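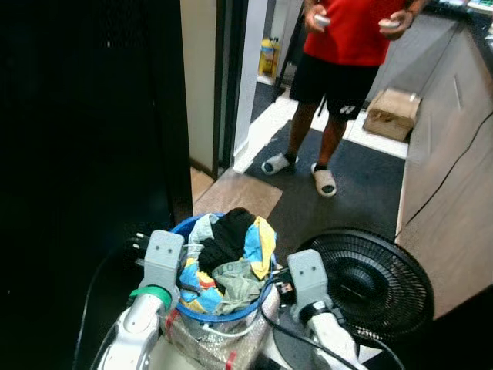 Two-arm laundry robot with an operator holding a pair of handheld controllers, Garkitz

Laundry automation at Wirkport refers to the gradual introduction of two-armed robots at the Wirkport laundry service in Garkitz, a business of 25 employees that washes, sorts and returns clothing for households and small guesthouses. The change is a lively case of automation in a trade where soft, tangled items have long kept machines at bay.

Background

Washing and drying had been mechanized at Wirkport for decades, but carrying and sorting were still done by hand. An attendant could lift dozens of loads in a shift, and sore backs were a common complaint. The first robot, known in the building as Deleo, arrived in May after a trial proposed by floor manager Seon-mi Ryu.

Operation

Deleo is taught by people. An operator holds a controller in each hand and guides the arms through a task, such as gripping a container by both sides. Sessions last 45 minutes, followed by a change of operator. Clothing is a wonderfully hard subject for a robot: a shirt never lands the same way twice, and a heap of mixed fabrics hides its own edges!

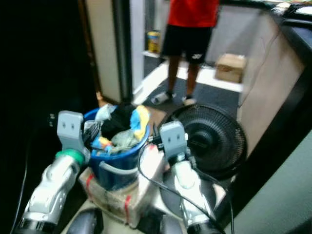 Grippers at either side of a blue container of cloth

Effects on staff

Six attendants have trained as operators so far, each completing 30 hours of practice. Their working day is now split between the floor and the controllers, and the pay grade for operators was raised to match that of machine technicians. Leszek Tokarz, a longtime presser, became the first full-time trainer and wrote the handbook that new operators use, known as the Kasprzak guide after the street where the laundry stands.

Not every change was welcomed. Some attendants missed the talk around the sorting table, and early schedules left operators working alone for long stretches. Shifts were later rearranged so that operators work in pairs. Folding, stain checks and mending are still done by hand, and the menders have begun taking apprentices again.

See also: Industrial laundry; Teleoperation; Job rotation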